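Week 9: setting up your worktop

Notes for the Saturday group, but everyone's welcome to them. I promised I'd write up the bit on laying out a table before you start, as I rushed it horribly last time (sorry, the kettle was on).

My own rule is that the board goes down first and everything else finds its place around it. I like a big pale one on a dark top, so I can see its edges without thinking. Turn it the tall way if your table is narrow — you lose a bit of elbow room but gain space at both sides for the little things, which always end up there anyway!

Bottles stand upright, towards the side you don't reach across. Trays go at the back. If a tray has raised edges, so much the better, as bits stay in it when you nudge it. One block of whatever you're working on sits on the board, and the spares stay in the cupboard.

Halfdan Hviid's handout (in the Pulix folder, page 4) says to line things up square. I don't bother, and my table still gets cleared in good time.
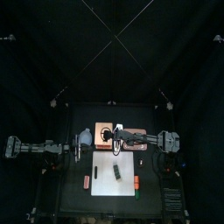 Should the board be cleared before the small items around it? Clear the board first, then work outwards, and leave the tray until last.

For next week, lay out your own table at home and draw it on one side of paper. Pencil is fine. Oldřich Hrubý is taking the 4 o'clock group, so hand drawings to him if I'm not about.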